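Cluvovbridge simulation kit trial – progress report for June

Dear all at the Costello fund,

Thank you once again for your patience while we found our feet with the Cluvovbridge kit. The license came through at last, the Kevside office has it running on both workstations, and we have now logged 200 practice runs toward the 1000 we promised you in the proposal. It is slower going than I had hoped, but the team is cheerful and the runs are getting tidier.

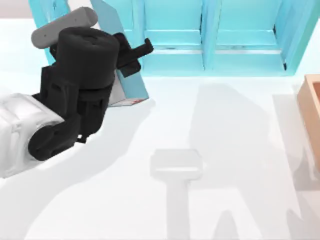 Setup time was the point you asked us to watch most closely, and I am glad to say it has come down to 41 minutes for a new tabletop layout. Most of that goes on placing the furniture and props. The turquoise cabinet with its two open compartments came from the kit's own library, while the tall pale blue box had to be built by hand – a pleasant enough job, but a fiddly one.

We still have 5 open questions with the support desk at Zidovitz, mainly to do with how contact is worked out between the gripper and rounded parts. I will send their answers along with the next spending sheet.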